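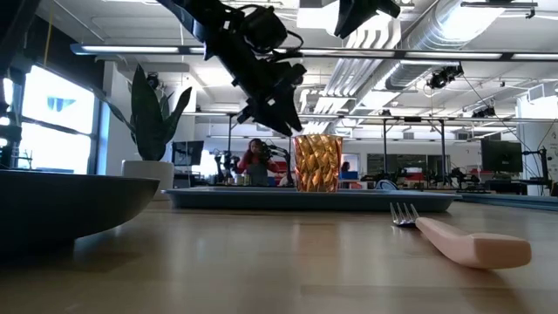
Home News Shop Table Talk Back Issues Contact

Table Talk: the fork stays out

October 16, 2020

Every fall, somebody writes in to ask whether colored glass is over. I have been answering this question for 15 years, and the glass has outlasted two editors. Tarun Bhatia wants it known that he drinks tap water out of an amber tumbler every night and feels like minor royalty.

My own view is that one amber glass on a blue-gray tray will do more for a wooden table than 300 dollars' worth of runner. Dark bowls help. So does a plant in a white pot, provided you can resist watering it. Pink-handled forks I resisted until July, when Niloufar Mahmoudi served me cake with one and I lost the argument with my mouth full.

Trays, please note, are for carrying. Mine has not left the table since spring and currently holds the mail.

The Barska tray swap is on again next month. Limit of 2 per household, and yes, we remember who you are.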